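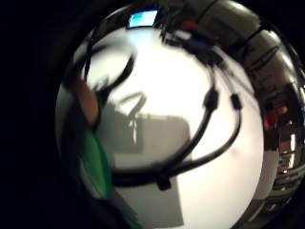
Fabric storage bin

A fabric storage bin is an open-topped box made of cloth stretched over a frame, used in homes, offices and classrooms to hold things that have no better place to be. It is most often sold as a shelf insert and most often found somewhere other than on a shelf. Common contents include plush toys, chargers, phone cases and single gloves.

Construction

The usual bin is square or rectangular, with plain sides and a small round hole serving as a finger pull. White is a popular color in catalogs and a less popular one in households with markers. Sirton, an early maker of the folding type, sold its first model in a pack of 2, on the reasonable theory that the first would fill up by evening. The later Putura line measured 12 inches on a side and was rated for 576 cubic inches of "mixed belongings," a figure that owners have disputed — usually while trying to get the lid on.

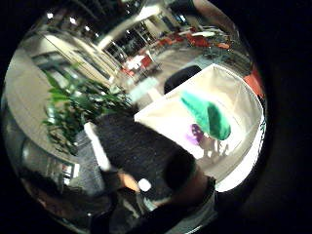 Bins without lids are generally preferred for toys. A lid must be removed before anything can be put away, and this has been enough to end many a tidying session before it began. An open top also allows items to be dropped in from above, the method favored by most adults and all children.
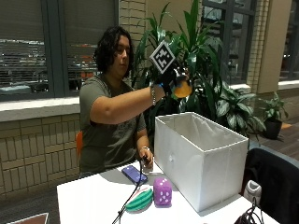 A round orange-yellow object held above the rim of a white fabric bin.

Use in tidying

Sorting normally starts on a table, where the items are spread out and look like far more than they did on the floor. Two schools exist. The first sorts by kind, so that plush fruit goes with plush fruit and dice with dice. The second, known in the Zodano household guides as "the sweep," sorts by nearness to the bin.

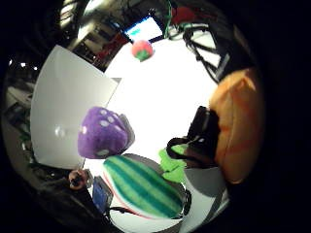 Soft toys suit either method, as they survive being dropped and can be pressed down to make room. Cubes stack well in theory, though a plush one has rounded corners and opinions of its own. Phones are best kept out of the pile altogether. The Bayram catalog for December advised owners to empty each bin once a season and listed more than 100 things likely to be found at the bottom, coins and batteries among them.

See also: Toy chest, Junk drawer, Shelf

Last edited March 13, 2020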